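Home | Reviews | Bench Notes | Archive

Garnura Stool Sample Stabilizer Kit: Review for Small Labs
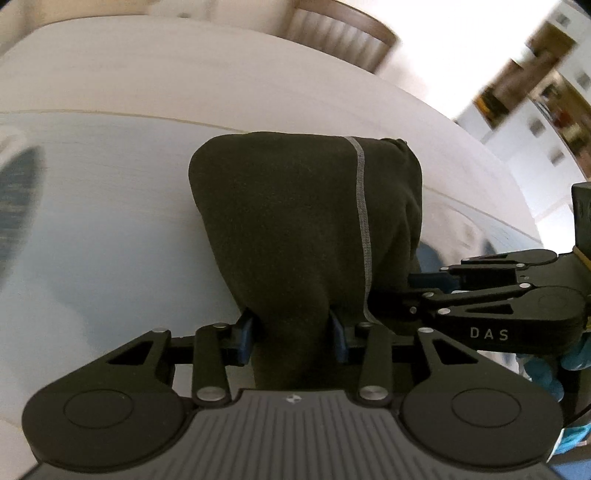
The Garnura kit stores stool for gut bacteria sequencing without a freezer. Each tube holds a fixed volume of buffer and a screw cap with a built-in scoop. We compared it with the Korletey kit, our standard for home collection, using split samples from 6 donors. Half of each sample was extracted on arrival and half after storage at room temperature. Fabric is a poor neighbor for this work: cloth sheds lint and skin bacteria, so tubes were opened only in the hood and wiped with lint-free paper.

DNA yield was acceptable. The lowest stored sample gave 874 ng and the highest gave 1111 ng, both enough for library prep with material left over. Korletey yields were slightly higher but varied more between donors. Community profiles from fresh and stored halves matched closely in both kits. Garnura showed a small loss of Bacteroides in 2 donors, which repeat extractions confirmed.

Handling is less good. The scoop is short, and gloved fingers touch the tube rim when it is pushed down. The buffer foams if shaken hard, and the printed instructions do not say how long to let it settle. Labels hold up to ethanol. The tube fits a standard rack but not the Skumetti bead beater, so the contents must be moved to a second tube before lysis. That adds a step and a chance of mix-ups.

Blanks were clean apart from low levels of Pseudomonas, seen in the Korletey blanks as well and probably from our water.

Suitable for mailed samples and field work. Labs that need precise Bacteroides counts should run their own storage test first.

Keegan Gagnon

Comments

gutlab_tech: Same foaming with our lot. A short spin clears it.

R.P.: Did you test anything past room temperature? Our samples sit in hot mail trucks.

Keegan Gagnon: No. Heat storage was outside this test.

Contact | Copyright 2024 Gorkum Bench Reviews | Back to top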